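# How a Concert Hall Carries Sound

A concert starts as movement. A drummer hits a drum skin, the skin moves in and out, and the air next to it moves too. That movement passes through the air until it reaches your ears. It is called a sound wave.
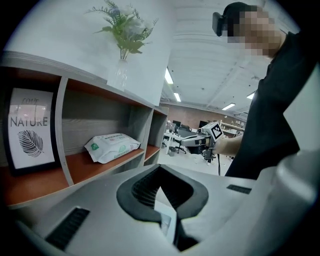 Kiều Cù asked why a song on the radio sounds different from the same song played live. Part of the answer is the hall. A radio speaker is small and usually close to you. A hall is large, and its walls and ceiling send the sound back many times before it fades.

## Direct sound and reflected sound

Sound reaches a listener in two ways.

- **Direct sound** travels straight from the stage to the seat.
- **Reflected sound** hits a wall, the ceiling or the floor first. It arrives a little later.

Sound travels through air at a speed of several hundred yards per second. In a small room, the reflected sound arrives so soon after the direct sound that your brain joins them together. In a large hall the gap can be longer. If it is long enough, you hear the second sound separately, as an echo.

## Reverberation

When a singer stops, the hall does not go quiet at once. The last note keeps bouncing and gets weaker each time. This fading is called reverberation.

A long reverberation suits a choir, where slow notes can overlap. It is less useful for fast drumming, where each beat needs to be heard clearly. Speech also needs a short reverberation, or the words run together.

## Hard and soft surfaces

Stone, glass and bare brick reflect most of the sound that reaches them. Curtains, carpet and padded seats absorb much of it. Absorbed sound turns into a very small amount of heat.

People absorb sound too. The Destard Hall has 324 seats. During the afternoon sound check they are empty, and the hall rings more than it does when they are full. The sound engineer, Hưng Ngô, allows for this when he sets the levels.

## Microphones and speakers

A microphone changes a sound wave into an electrical signal. An amplifier makes the signal stronger. A speaker changes it back into a sound wave.

If a microphone picks up too much sound from its own speaker, the signal goes around again and grows. The result is a loud howl called feedback. To stop it, the engineer can turn the microphone down, or move it so that it points away from the speaker.

## Try it

You need one helper and two rooms: one with bare walls and one with curtains and a carpet.

1. Stand in the middle of the first room.
2. Clap once and listen until the sound is gone.
3. Go to the second room and clap again with the same force.
4. Ask your helper to clap while you stand near a wall.
5. Write down which clap lasted longest.

## Words to know

**Absorb:** to take in sound so that less of it bounces back.

**Amplifier:** a device that makes an electrical signal stronger.

**Echo:** a reflected sound that is heard separately from the first one.

**Reverberation:** the fading of sound in a room after its source has stopped.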